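Let the Breakfast Be Slow
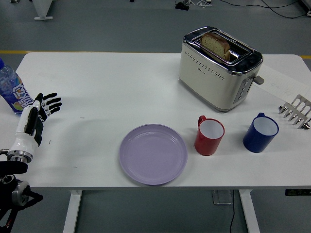
Photo: Iida Lahtinen / Kettunen

12 shares · 5 comments

When I moved to this country I was surprised that people eat breakfast standing, or in the car, or they do not eat it. At my first workplace the meeting started at 7, and a colleague told me that hungry people decide faster. Maybe they do. I remember some of those decisions and I would not defend them.

My opinion is simple. An employer should not ask anybody for an answer before they had time to sit down with bread and something warm. In my grandmother's house the morning meal took 25 minutes, also in February, also when there was much work. We did not speak of important matters. We spoke of the neighbour's dog.

I know the objection. Parents with small children will laugh at me, and nurses too, and they have the right. But many of us are in offices where the early hour is only a habit of the manager. This habit can be changed with one e-mail. I have asked for it two times and was refused politely, and I will ask again after the summer.

Þórarinn Kirkegaard

Last updated: February

Related
Why I stopped reading news in bed
The lunch box is not a shame
A letter to my landlord in Bredo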